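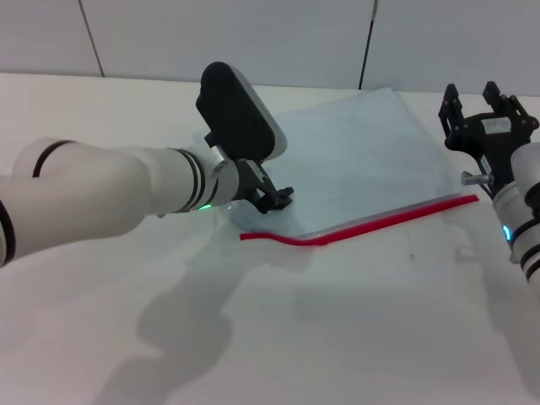
Abdelkrim Belkadi asked, on reading the draft of this card, whether the recipes written in two languages on one page would be counted once or twice, and whether a reader could tell which was the translation. The answer to the first question is once. The second is dealt with under Languages.

Sotomayor Household Recipes: Data Card

Release 2, August 2022
Maintained by the Urnness Archive of Domestic Writing
Contact: Leandro Nieto, collections desk

Summary

The set contains typed copies of handwritten recipes from 36 household notebooks held at Urnness. The notebooks came to the Archive with the Sotomayor family papers. They were kept by different hands over several generations and cover cooking, preserving, cleaning mixtures and remedies for minor complaints. Remedies are included as historical text and must not be followed as medical advice.

Contents of the release

recipes.csv: one row for each recipe
notebooks.csv: one row for each notebook, with shelf mark and condition
ingredients.csv: ingredient names as written, with a modern form where one is known
measures.txt: notes on old and local measures
CHANGES.txt: corrections made after the first release

All files are in UTF-8. Fields are separated by commas and text fields are enclosed in double quotation marks. Line breaks within a recipe are kept as a vertical bar.

Fields in recipes.csv

recipe_id: a permanent number, not reused when a row is withdrawn
notebook_id: matches notebooks.csv
page: page or leaf, as numbered by the Archive
title: the heading given by the writer; blank if there is none
text: the full recipe in the original spelling
language: es, en or mixed
hand: a letter for each writer within one notebook
certainty: high, medium or low
note: remarks by the transcriber

The letters in the hand field apply within a single notebook only. Hand B in one notebook is not to be taken as Hand B in another.

Languages

Most recipes are in Spanish or English. Where a page gives the same recipe in both, the two versions share one row and the language is entered as mixed. The version written first on the page is placed first in the text field. The Archive does not state which version is the translation unless the writer does so, in which case the writer's words are quoted in the note.

Transcription

Each page was typed by one transcriber and checked by a second. Spelling, capitals and crossings-out were kept. Crossed-out words stand between square brackets. A word that could not be read is shown by three full stops within square brackets. Where the two readers did not agree, the reading of the first was kept, the other was placed in the note and certainty was set to low.

Known gaps

Notebook 48 in the Archive's own numbering is water-stained and its last 91 pages have been left out. Loose slips are included only where they are pinned or sewn to a page. Printed cuttings are left out throughout, though their presence is recorded in notebooks.csv.

The Tradau cookery notes, which were listed with the first release by mistake, belong to a separate collection and have been withdrawn. Their numbers remain vacant.

Terms of use

The files may be copied and used for study, teaching and private interest, provided that the Archive is named. Names of living persons have been replaced by initials. Requests to see the notebooks themselves should be sent in writing, giving the notebook_id and the page.

Corrections

Proposed corrections should quote the recipe_id, the present reading and the suggested reading. Accepted changes are entered in CHANGES.txt and appear in the next release. Corrections received in June to the Grevus preserving notebook have been entered, with the exception of two readings of the quince paste recipe, which remain under review.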